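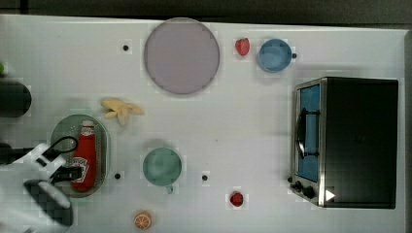
白いテーブルの上の、薄紫がかったピンクの皿といちご

エスペランサ・ソレンセン、妹との再共演を語る「電話は月に一度で足りる」

ドラマ「グレク」の刑事役で知られる俳優エスペランサ・ソレンセンが、11月に始まる舞台「ウロ」で実の妹と共演する。姉妹が同じ作品に出るのは12年ぶり。稽古の合間、ブルクヴホルムの劇場の楽屋で話を聞いた。

前回の共演のあと、姉妹は2年ほど口をきかなかった時期があると報じられてきた。本人はこれを否定しない。

「けんかというほどのことはありませんでした。私が先に町を出て、妹が母のそばに残った。そのことについて、お互いに言わないままにしていたことがあったんです。最後は妹のほうから、母の家の鍵をどうするのかと連絡が来ました。用件はそれだけでした」

それ以来、月に一度は電話で話す。長くても20分程度で、仕事の話はほとんど出ないという。

「月に一度で足ります。毎日話したら、また黙ることになりそうなので」

「ウロ」の出演依頼は、先に妹のところへ届いていた。姉役の候補を聞かれた妹が、別の俳優の名前を挙げていたことも、ソレンセンは後から知った。

「少し腹が立ちました。でも台本を読んで、わかりました。この姉は、妹の話を最後まで聞かない人なんです。私を推薦したら失礼になると思ったんでしょうね。結局、演出家が私に直接電話をくれました」

稽古では、妹のほうが厳しいと話す。せりふを言い切る前に立ち上がる癖を指摘され、同じ場面を午後いっぱい繰り返した日もあった。

「妹はずっと舞台の人です。私は映像の仕事が長かったので、声の出し方から直されています。748席の劇場で、いちばん後ろの人に聞こえるように、と毎日言われます」

私生活では、昨年から故郷のプランヴィルに家を借り、撮影のない時期はそこで過ごしている。離婚を公表した直後の引っ越しだったため、引退をうわさする記事も出た。

「引退の話は、近所の人から聞いて初めて知りました。家を借りたのは庭が欲しかったからです。離婚は前から二人で決めていたことで、彼とは今も連絡を取っています。犬がいるので」

犬は両方の家を行き来しているそうだ。再婚について尋ねると、しばらく考えてから答えた。

「しないとは言いません。ただ、今は一人で起きて、一人で朝食をとるのが気に入っています。誰かと暮らすなら、朝は話しかけない人がいいですね」

母親は今年、もうすぐ80歳になる。初日には親戚と一緒に客席に座る予定で、地元からも60人近くがバスで来ると聞いているという。

「母には、どちらがうまかったか聞かないつもりです。妹は聞くと思います」

「グレク」の新シーズンについては、撮影の予定は決まっているが時期は言えないとのこと。役の髪形に合わせて短く切った髪は、「ウロ」ではかつらで隠す。

午後4時、稽古再開の声がかかった。ソレンセンは台本を手に取り、妹がもう舞台で待っているからと言って楽屋を出た。

舞台「ウロ」は11月、ブルクヴホルムで開幕。その後、プランヴィルでも上演される。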